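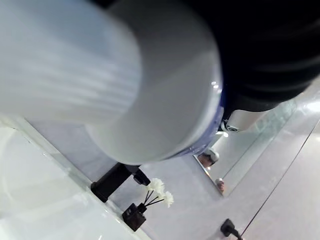
그리퍼 세 개, 욕실 하나

스칼브리지 외곽의 실험용 아파트. 방 두 칸에 욕실 하나. 테수드소프 팀이 여기서 그리퍼를 비교한 지 31일째다. 오늘은 욕실 차례. 아침부터 좁다. 사람 셋에 팔 하나 들어가면 문이 안 닫힌다.

비교 대상은 셋. 다르케로의 평행형 두 손가락, 카이자게의 부드러운 실리콘 손가락, 그리고 팀이 직접 깎은 세 손가락 시제품. 팔은 같은 걸 쓴다. 손목 카메라도 같은 것. 바꾸는 건 끝단뿐이다. 그게 원칙인데, 케이블 길이가 제각각이라 원칙이 좀 흔들렸다고 한다.

"주방은 쉬워요. 다들 주방만 찍잖아요." 현장을 맡은 자이메 쿠냐의 말이다. 욕실은 다르다. 하얀 세면대, 대리석 벽, 거울. 빛이 사방에서 튄다. 깊이 카메라는 거울을 보면 방이 하나 더 있는 줄 안다. 첫날 로그에는 벽 너머 1미터쯤에 수도꼭지가 하나 더 찍혀 있었다. 쿠냐는 그 로그를 출력해서 붙여놨다.

과제는 단순하다. 수도꼭지 돌리기, 컵 옮기기, 칫솔 꽂기, 디퓨저 병을 쓰러뜨리지 않고 그 옆의 물건 집기. 마지막 게 제일 어렵다. 가느다란 스틱이 카메라에 잘 안 잡힌다. 꽃은 잡힌다. 그래서 팔이 꽃만 피하고 스틱은 건드린다. 병이 넘어가고, 향이 퍼지고, 환풍기 돌리고, 다시.

그리퍼당 500회. 팀이 정한 숫자다. 하루에 다 못 돌린다. 잘 풀리는 날이 70회, 안 풀리는 날은 30회도 겨우.

다르케로부터. 빠르다. 손가락 간격 제어가 정확하고 명령과 동작 사이에 밀리는 느낌이 거의 없다. 컵은 문제없음. 칫솔도 제일 잘 꽂았다. 대신 몸통이 굵다. 세면대 안쪽으로 기울이면 손목이 먼저 벽에 닿는다. 접근 각도를 다시 짜야 했고 거기서 이틀이 날아갔다. 몸통이 카메라 시야를 먹는 것도 문제. 왼쪽에서 들어가면 정작 집을 물건이 안보인다.

카이자게는 반대다. 느리고 물렁하다. 조금 빗나가도 감싸 쥐니까 컵 손잡이 방향을 신경 안 써도 된다. 젖은 비누까지 들었다. 옆에서 보던 사람들이 박수를 쳤다. 그런데 수도꼭지가 안된다. 힘을 주면 손가락이 먼저 휜다. 공기압을 올리면 돌아가긴 하는데 그다음엔 손가락 뿌리 쪽이 들뜬다. 제조사에는 1월에 문의를 넣었고, 답으로 새 고정링이 왔다. 끼워보니 좀 낫다. 좀.

시제품은 아직 평가하기 이르다. 세 손가락이라 쥐는 법이 많고, 쥐는 법이 많으니 고르는 데 시간이 걸린다. 제어기가 망설이는 게 눈에 보인다. 컵 앞에서 멈칫. 다시 멈칫. 성공하면 제일 안정적이다. 실패하면 이유를 모른다. 쿠냐는 이쪽에 애정이 있는 듯한데 점수표에는 박하게 적는다.

카메라 얘기를 빼놓을 수 없다. 처음엔 천장에도 하나 달 계획이었다. 김이 서려서 포기. 손목 쪽만 남겼다. 가까이 붙으면 초점이 흐려지고 조명 반사가 그대로 들어온다. 노출을 고정했더니 거울 근처가 하얗게 날아가고, 자동으로 돌리니 팔이 움직일 때마다 밝기가 출렁였다. 지금은 과제별로 값을 따로 쓴다. 깔끔한 방법은 아니라고 팀도 인정한다. 편광 필터는 주문해 뒀고 아직 안 왔다.

중간 집계는 4/9/19 회의에서 나왔다. 전체 성공률은 다르케로가 앞선다. 컵과 비누만 따로 떼면 카이자게. 파손 건수는 카이자게가 가장 적다. 교체 시간은 셋 다 비슷한데, 다르케로는 나사가 작아서 자꾸 떨어뜨린다. 배수구로. 두 개 잃어버렸다.

그럼 뭘 살 거냐고 물었다. 쿠냐는 대답 대신 끝단 교환기 카탈로그를 내밀었다. 하나만 고르지 말고 작업 중에 갈아 끼우자는 쪽. 무게가 늘고 팔 끝이 더 길어진다. 좁은 욕실에서 그게 될런지. 다음 달에 한 대 빌려서 해본다고 한다. 인터뷰 중에 뒤에서 병 넘어가는 소리가 났고, 쿠냐는 걸레를 들고 일어났다.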